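Bag thread. I said in August I'd show how I pack a day bag and didn't get to it. Doing it now, in 5 parts.

**1/** The bag is a plain navy backpack. Front zip pocket, carry loop on top, reflective stripe across the lower part. I lay it flat on its back to pack. If it stands up, the heavy stuff slides to the bottom and the paper bends.

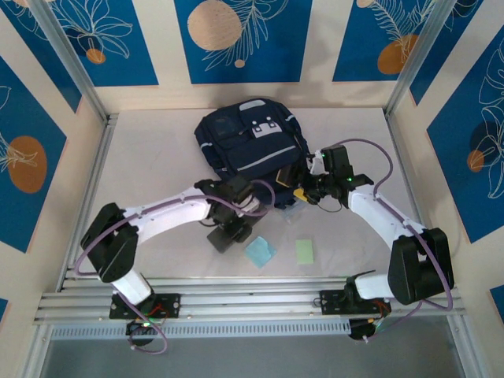 Before anything goes in, I empty the front pocket. Last time mine had 21 receipts and a dead pen in it. Sorcha Crichton says she does hers every Friday. I do mine when the zipper stops closing.

**2/** Flat things go first, against the back panel. Notebooks, folders, anything with a cover. Spine down, open edge up, so pages don't catch on the zipper.
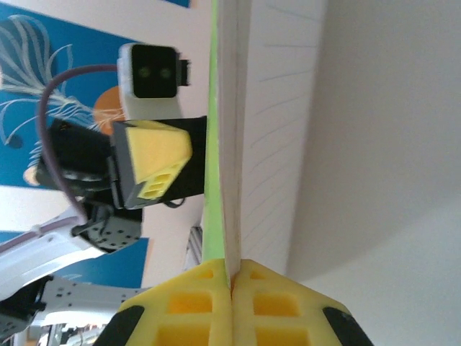
Books go after that, biggest to smallest. I take two at most. Trinh Đỗ asked about laptops: same rule, but in a sleeve, closest to your back.

**3/** Open the main zipper all the way before you load. People open it halfway and shove. That's how I wore out the zipper on my old Pruvell. 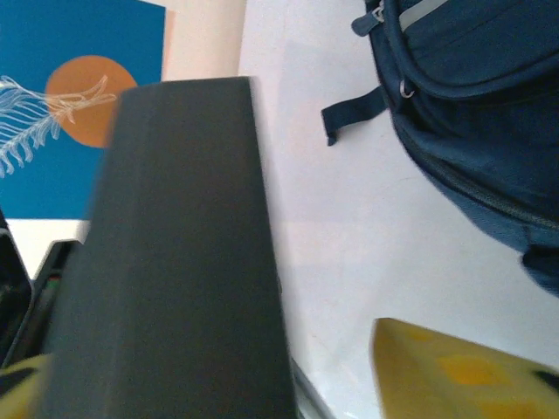
Navy bag, curved zipper, blue print with the orange circle on the left.

**4/** Small loose stuff goes in a clear plastic bag. Chargers, pens, tape. You can see what you have without dumping it all out. It goes in last, on top of the books.

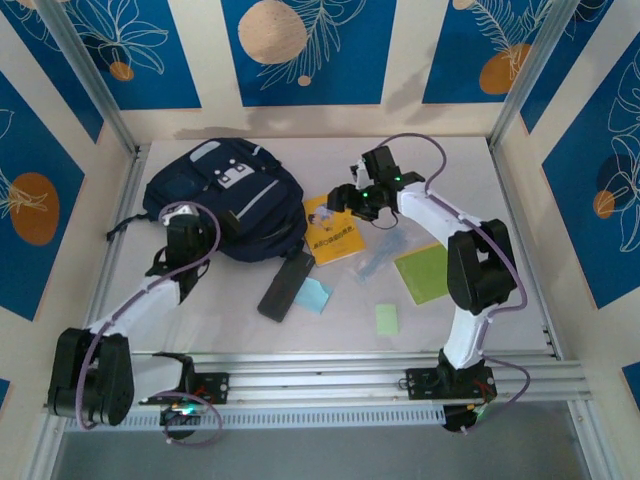 Backpack, yellow book, clear bag.

**5/** Close it, pick it up by the loop, and feel if it hangs to one side. If it does, move the books. Declan Dunne wants a version for a weekend bag. I'll do that one next.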